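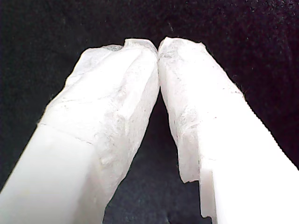 Most of what I did in November went into collecting grasp examples for the folding project, and I said I would write up how that went. The short version is that I have a set of 1000 episodes, I trust most of it, and I would do the first part differently. The trouble in the first part came from the wrist view. When the gripper is closed, the two fingers make a tall upside-down V with the tips pressed together at the top, and they take up most of what the camera gets. What is left for the cloth is a dark strip on each side, the area past the tips, and the triangle between the fingers. With white fingers on near-black fabric the outline is about as clear as you could ask for. The wrappings on the upper part of each finger are another matter, with all those wrinkles and the ragged edges near the tips, and I will get to them.

Some background for anyone who has not read the earlier posts. The project is called Debnath, after the street where I had my first workshop. The goal is small. I want a policy that can find a loose edge of cloth on a table, pinch one layer of it, and lift. Folding comes later. I am training from demonstrations only, with no reward and no simulator, so everything the model knows comes from episodes that one of us drove by hand.

There were three of us driving. Lorne Sawatzky did the mornings, Barbara Stępień did most of the afternoons, and I filled in. An episode starts with the gripper open above the cloth and ends when the edge is up and held for two seconds, or when the driver gives up and presses the discard pedal. The average is 12 seconds. Barbara is faster than that and Lorne is slower, and I come out somewhere between them.

I had worried that mixing drivers would hurt. A model trained by cloning will try to average people who do a thing in different ways, and the average of two good approaches can be a bad one. Lorne comes in flat and slides under the edge. Barbara comes down nearly straight and closes on a wrinkle. I trained on each of them separately and then on both together, and the combined model was better than either, as long as I predicted a chunk of actions at a time and did not go one step at a time. With single steps it would start sliding in like Lorne, change its mind, and hover.

Now the wrappings. Bare fingers slipped on the thinner fabrics, so the tips got covered, and the covering is thin stuff that creases every time the gripper closes. It also changes shape over a day. By the end of a session the ends are rougher than they were at the start, and small flaps stand up. To a person it is obviously the same finger. To a small image encoder it is a different finger, and I know this because I made the mistake of holding out the last day as my test set. The scores dropped badly and I spent two evenings looking for a bug in the loader.

There was no bug. The model had learned what closed fingers look like from one set of wrappings with one set of creases. I had replaced them before the last day. Tadeusz Nowakowski, who has been doing this sort of thing longer than I have, asked me on the phone how many different wrappings were in the training set. The answer was 2. He did not say anything for a bit and then asked about my dog.

So the second half of the collection was done on a schedule. New wrappings every 20 episodes, put on by whoever was driving, with no attempt to make them neat. I also stopped throwing away episodes where a flap had come loose, provided the grasp itself was fine. My rule before that had been to discard anything that looked untidy, which meant I was paying people to produce variety and then deleting it.

The log for each episode now has these fields:

Driver
Fabric
Wrapping number
Lamp setting
Outcome (held, dropped, discarded)
Note, if any

Wrapping number is the one I added, and it has turned out to be the most useful column after outcome. I split train and test by it. If you split at random, frames with the same creases land on both sides and the test score tells you very little.

The light is the other thing I changed. It was strong and came from the front, and a white surface does not forgive that. The outer faces of the fingers go nearly to pure white, and the detail you would like to have is only there on the inner faces where it is a bit shadowed. For the outline this is harmless. For judging whether there is one layer of cloth in the pinch or two, it is not, because pale cloth next to a blown-out finger disappears. I fixed exposure by hand, lower than the automatic setting wanted, and then varied the lamp between three levels so the model would not get attached to one.

I did not change the background fabric until late, and that was lazy. Dark matte cloth under everything makes nice clean pictures and a model that believes all tables are black. Damian Kozłowski lent me a roll of striped canvas and a faded green bedspread, and the last part of the set is on those. Lorne hated the stripes. His discard rate went up on them, and so did the model's failure rate, so they had that in common.

A few practical notes, mostly for Jayson Gatchalian, who asked by email.

The discard pedal should be on the floor and far from the chair leg. I lost a morning to a chair leg.

Record the gripper width as measured, and keep the commanded width as a separate channel. When the fingers press against each other the covering squashes a little, so "closed" is not one number. It drifts as the wrapping wears. I had been using a fixed threshold to mark the moment of grasp, and a fair share of those marks were late or missing. I now use the change in motor current and check the result by eye on a sample.

Keep the empty grasps. There are plenty of episodes where the driver closed on nothing, opened, and tried again. I used to cut those out. With them left in, the model learned to try again too, and before that it would close on air and lift with great confidence.

Do the labeling the same day. I left a week of Barbara's notes until the weekend, and neither of us could say what "like the other one" referred to.

On storage, I am still using the Rostetti format, one folder per episode, images as separate files. It is slow to load and takes up too much room. It is also easy to open a folder and look, and I have caught more problems that way than with any script. When the set gets bigger I will pack it for training and keep the folders as the master copy.

As for results, the current model gets the edge on the dark cloth most of the time and on the bedspread often enough that I have stopped being surprised. The striped canvas is still poor. It will go for a stripe as if it were an edge, close on it, and bring up a fold from the middle. I think that is a matter of too few examples, but I said the same about the wrappings before I looked properly, so I am going to look properly first.

The next round will be at Ulley, where there is a bigger table and I can leave the arm set up overnight. Barbara can do two days a week. I would like one more driver, preferably left-handed, and I have a note on the door about it. If you want the episode checker script in the meantime, write to me and I will send it as it is, with the hard-coded paths still in.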